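What Happens to Our Old Photos? My Local History Project
Diarmuid Lenihan
Final report, handed in Mon 13 May

I picked family photos as my topic because my grandmother moved out of her house in Plultthorpe last winter and I got stuck with the boxes. My cousins got the fun jobs (they sold the car and ate everything in the freezer) and I got shoeboxes, albums, envelopes, a cookie tin, and one suitcase with a broken latch. So when we were told to find a local history subject, I figured I'd already found one and it was sitting in our hallway.

My question was pretty simple at first. How many of the photos in one ordinary family can still be identified by someone living? I thought I'd count them, make a chart, and be done by spring break. That did not happen!

The count came to 3,109 prints. I left out negatives and slides because we don't have anything to view them with. Every print got a number in soft pencil on the back, very lightly, and a row in a spreadsheet with whatever I could find: writing on the back, the lab stamp, the size, any faces, any places. My first 6 rows are a mess because I kept changing the columns. I left them in so you can see what I was trying.

Next I needed people who would know the faces. My grandmother did most of it, two afternoons a week through April, at her kitchen table in Ovbridge with tea and a magnifying glass. I learned fast that you can't do this for long. After an hour she would start saying "that's one of the Tully lot" for everybody, and when I asked her the next visit about the same photo she'd say she had never seen that man in her life. I started slipping in repeats to check, and I felt kind of sneaky about it, but it did help. If she gave two different answers I marked the photo as "unsure" and moved on.

I also asked my great-uncle, who is younger than her and disagrees with her about nearly everything. They had a long argument about whether a picnic was at the lake or behind the church. It's still "unsure."

By the end, 1,448 prints had at least one person identified by name. That's a bit under half. I had honestly expected more, considering how close the family is and how much everybody talks. The worst group was the small square prints from before my grandmother got married, which came from her mother-in-law. There's a whole envelope of young men in uniform with no writing on any of them, and she could name only her husband's brother.
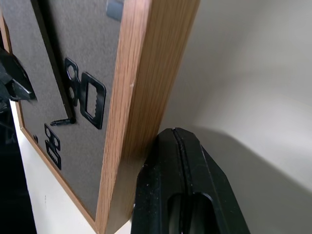 The other thing I kept running into was that the photos people cared about most had the least information with them. A snapshot of a parked car would have the month, the year, and the name of the dog on the back. The big studio portraits had nothing. My guess is that when they were new, everyone in the house knew who was in them, so why would you write it down? My grandmother said more or less the same thing when I asked. "We knew who it was," she said, and looked at me like I was a little slow.

I did find some clues that don't depend on memory. Claltora, the photo shop in Ovbridge that closed when my mom was in school, stamped its prints, and the stamp changed at some point from purple to black. If you have a few dated ones of each color you can sort the undated ones into before and after. It's not exact — I found two prints that looked like they broke the rule — but it got me a rough decade for a lot of the pile. Hairstyles and cars helped too, though I'm not much good at cars.

For the second half of the project I put 400 of the unnamed prints into a set of binders and left them at the Plultthorpe library for three weeks with blank slips and a pencil on a string. I wasn't sure people would bother. They did! Some slips were jokes (one said "my future husband" under a man on a tractor), but a good number had real names, and one woman recognized her own mother in a school picture and asked for a copy. I haven't added the library names to the total yet, because I want a second person to confirm each one and I ran out of time.

If I did it again I would record the talks. I took notes by hand and I lost a lot, especially the side stories, which were usually better than the names. I would also start with the oldest prints while everyone was fresh. I started with whatever box was on top, so we spent our best afternoons on birthday cakes from when my mom was in high school.

The spreadsheet is attached, and so is the list of library slips, typed up as people wrote them. The boxes are still in our hallway, and my mom would like them moved by summer.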